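The washing-up school

On the second floor of a former button factory in Hultov, two robot arms are learning to put the crockery away. They have been at it since February, and I have seldom enjoyed watching a household chore so much.

The project is called Dudus, and its aim is easy to state. A pair of arms should be able to deal with the bowls and plates on an ordinary kitchen table, whatever order they happen to be in, and leave them in the right rack. No one is going to write down every movement. The arms will be shown, over and over, by people steering them by hand, and a learning program will work through the recordings and try to find what all those attempts have in common.

So before there can be a clever robot there has to be a great heap of examples, and making that heap is what fills the days here. Each example is one attempt from start to finish, saved with the camera views and the position of every joint. When I visited on a Tuesday the team had 482 good ones on the kitchen table task. They seemed to think of that as a decent beginning.

I had expected the recording to be dull. It's gripping! The person steering sits with a pair of handles, one for each arm, and when the handles move the arms move with them. You can feel the whole room leaning in when something round and shiny has to go from one place to another. Bowls are the worst, I was told, and also everyone's favourite.

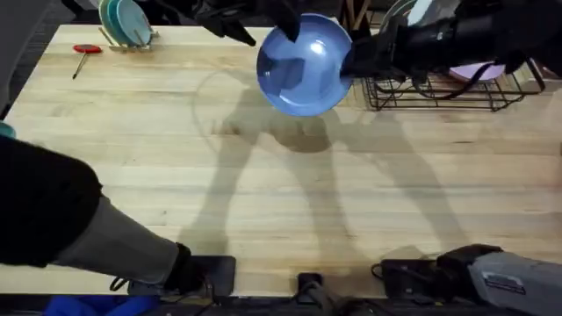
A bowl gives you very little to hold. The rim is thin and curved, and if the fingers close a touch too far round, the whole thing swings. A person would shift their grip without noticing they had done it. Here the shift has to be made on purpose, through the handles, by someone who can't feel the weight, and so a two-armed lift becomes a small conversation between left and right. One side steadies, the other takes hold, and then there is a moment when you have to decide which of them lets go first.

The team argues happily about that moment. Some of the people steering hand over early, with the bowl still low. Others like to get it well up and turned before they commit. For a while there was talk of settling on one way and making everybody stick to it, and the arguments on both sides were good. If all the examples agree, the program has less to puzzle out and learns faster. If they all agree too closely, it has never seen anything else, and the first time a bowl sits a little crooked it has no idea what to do.

They ended up with a rule I rather like. Everyone must use the same order of jobs, and how you carry out each job is up to you, provided you don't dither. Dithering is the great sin. A pause of a second or two while somebody thinks looks, to a learning program, exactly like part of the method, and early versions of Dudus picked it up beautifully – the arms would reach for a plate, stop, appear to reflect on life, and carry on. Those recordings have all gone.

Plates bring troubles of their own. Stood in a rack, a plate offers an edge, and an edge is something a gripper can work with. Flat on a table it offers almost nothing, and you have to come at the rim from the side and coax it up.

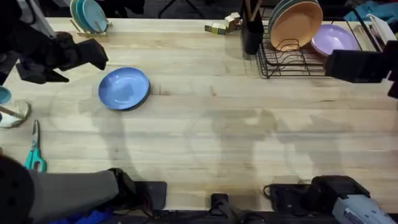
The untidy table

The other thing I had not thought about is how much care goes into untidiness. Between attempts the table has to be changed, and people are hopeless at being random. Left to ourselves we put the plate back more or less where we found it, a comfortable reach from the rack, with the nice side facing us. A program trained on that would learn one spot on one table.

So there is a sheet for it. The sheet has 50 starting layouts, drawn as simple plans, and the order is shuffled each morning. Some layouts swap which rack a plate starts in. Some only turn things round a bit. The bits and pieces that have no part in the task are on the plans too, and they can stay where they are for a long run of attempts before being moved. The idea is that Dudus should learn to leave them alone, as you or I would if we were clearing up around somebody else's half-finished job.

Light gets the same treatment. The arms throw big soft shadows over the wood, and the shadows move whenever the arms do, so the program has to learn that a dark patch sliding across the table is nothing to worry about. The lamps are shifted between sessions to keep it guessing. 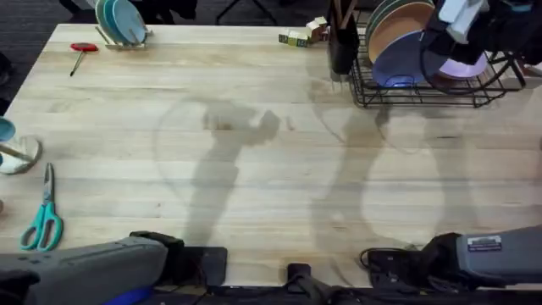 What gets thrown away

After lunch the recordings are watched again, all of them, at double speed. I sat in on this and would have stayed till evening if they had let me. Each attempt gets a keep, a drop or a "talk about it", and the third pile is where the fun is. Does it count if the plate ends up in the rack but leaning on its neighbour? What if the gripper brushed the table on the way past? So far 186 attempts have been dropped, and a fair number of those looked perfectly fine to me until someone ran them back and pointed at the wrist.

Dropped attempts are kept on a separate disk. Niskanen, the small workshop downstairs that builds the handles, asks for them regularly, as a bad attempt often shows where a handle is too stiff or a trigger bites too late. The present handles are version 2, and they are much lighter on the thumbs than the first lot.

There is a partner site in Fevier, with the same arms and a different table, and its recordings will be added to the Hultov heap before the next round of training. Everyone is curious about that. The racks over there are wider and the people steering learned from a different teacher, so their habits are bound to be different too. It may muddle things. It may be just what Dudus needs.

I did get a turn on the handles before I left. I picked up a plate, which pleased me enormously, and then I stopped to think about where it should go. "Dithering," said a voice behind me, and my attempt went on the drop pile.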